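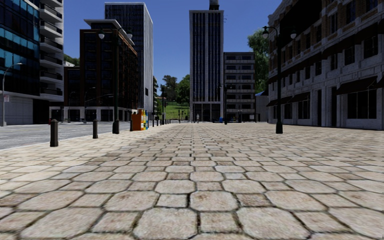

Firnton Reader: progress report to the Alberg Fund

Prepared by Hazel Yazzie, project lead
Covers the period from October through April

Summary

The Firnton Reader is a free monthly paper printed in large type for older residents of Firnton and the Plovumbridge neighborhood. The Alberg grant pays for printing, a part-time editor and the training course for new writers. All issues planned for this period came out. The February issue was nine days late. The training course ran once and will run again in the fall. Spending is under budget on travel and over on paper. We are asking to move money between those two lines, as set out near the end.

Editorial work

Tyyne Heinonen started as editor in October. Her first job was a style sheet, which we should have had from the beginning. It covers type size, line length, how we write prices and phone numbers, and when to use a photograph. Body text is now 16 point throughout. Bus timetables had been set smaller to fit on one page, and several readers wrote in about it, so they now run across two.

The regular pages are the calendar, the bus and road changes, the pharmacy hours, letters, and one long article. The long articles this period were on the closing of the Toledo Street post office, how to read a water bill, the history of the ferry landing, winter heating help from the county, and a two-part piece by Orest Panasiuk on his years as a tram mechanic. The tram piece brought in more letters than anything we have printed. Most were corrections to the route numbers, and we ran a page of them in March.

The heating article had a mistake in it. We gave the old deadline for the county form. A reader called the same afternoon the paper went out. We put a correction slip in the copies that had not yet been delivered and phoned the senior lunch program so they could announce it. The deadline that applied was later than the one we printed, so we do not believe anyone missed it on our account. Dates and amounts are now checked by a second person against the original notice.

Training course

The course met in the evening from 6:30 to 8:30 in the back reading room of the library. Shafiq Debnath taught it. We had planned for 10 people and took 12, after two asked to join late. Sessions covered interviewing, taking notes, checking a fact by phone, and cutting a draft. The last two sessions were spent on the writers' own articles.

Attendance was good until January and then uneven. Ice on the library steps was part of it. The other part, going by the feedback forms, was that the session on public records was too hard. Shafiq used a real zoning file, and people spent most of the evening trying to find out what the abbreviations meant. For the fall he will use a shorter file and hand out a word list first. One writer found the zoning session the best of the course and has asked for more, so we may offer a separate evening on it.

Seven people who took the course have now had something printed. Two of them write for us every month.

Printing and paper

Our printer raised prices in December. The increase was in paper, and it took effect in the middle of our contract under a clause we had not paid enough attention to. We got quotes from two other shops. One was cheaper but would have needed the files four days earlier each month, which would make the calendar page less useful. We stayed where we were and went to a slightly lighter sheet from the January issue on.

The lighter sheet is acceptable. There is some show-through on pages with heavy photographs, and Tyyne has been keeping those off the backs of the letters and calendar pages. We tested it at the senior lunch before changing over and had no complaints there. We have had a few by mail.

Delivery and readers
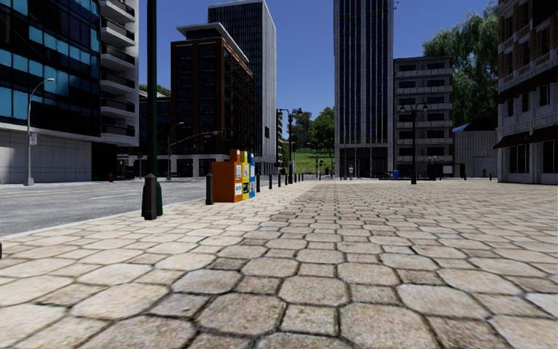
Newspaper boxes at the edge of the plaza.

Copies go out by mail to people who have asked for it, and in bundles to clinics, the library, laundromats and apartment lobbies. Jihad Chamoun manages the route. In this period he added 37 new home subscribers, mostly through the clinic on Toledo Street, where the front desk now keeps sign-up cards. The largest bundle, 80 copies, goes to the library and is usually gone by the middle of the month.

Two lobby stops were dropped. In both buildings the new management did not want printed matter left in the entry. We offered to mail copies to tenants instead and some took us up on it. A third building asked us to come back after its lobby is repainted.

Plovumbridge remains the weak part of the route. The bundle stops there are far apart, and the one store we relied on has changed its hours and is often shut when Jihad comes by in the morning. He has been making a second trip in the late afternoon, which costs him about an hour each month. We would like to replace that store with a stop nearer the bus loop but have not found one yet.

The reader survey went out with the March issue and was short: one side of a card, postage paid. We received 60 cards back. The calendar and the bus changes are the pages people use most. Several people asked for a crossword. Tyyne is against it on grounds of space, and I am inclined to try it for three issues and see what the mail says.

Budget

Travel is well under budget, partly thanks to the library letting us meet there at no charge, so that writers and staff no longer go out to the old office on the county road. Paper is over for the reason given above. We ask for your approval to move the unspent travel money to printing. The total grant would not change. A table of spending by line was mailed separately with the receipts.

The camera and voice recorder listed under equipment have been bought. The second recorder has not – the writers share one without trouble and we would sooner hold that money for now.

Next period

The second training course opens in September. Before that we need to settle the Plovumbridge stop, renew the mailing permit, and negotiate the printing contract, this time with a fixed paper price if we can get one. Orest has agreed to write another long article, on the car barn fire, provided he can get into the company records. Tyyne will be away for most of July and Shafiq will edit that issue.

Please send any questions on the budget request before the end of May, as the June order for paper has to be placed in the first week of the month.

Firnton Reader | Contact the office | © Firnton Reader, all rights reserved | Back to top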